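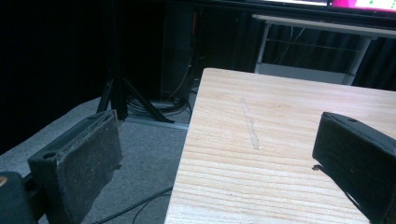
# Can a robot tidy your bedroom yet?

Nearly - but not all of it, and not quickly!

Picking up a sock feels easy to you. A robot has to find the sock, work out which bit to grab, and squeeze just hard enough. Many robots do this with a gripper, a sort of hand with only two fingers. Look at the pair beside the wooden board. They are wide open, with a big gap between them.

## What can they do?

Dusten, a robot at the Trindura workshop, practised putting blocks in a box 50 times one afternoon. It dropped 8 of them - pretty good going! Folding a T-shirt is much harder, as cloth flops into a new shape every time you touch it.

Shops have tricky jobs too. Stacking matching boxes suits a robot well, but squashy bread and slippery bags still need human hands.

## Try it yourself

Use just one finger and thumb to pair up your socks. How long does it take you?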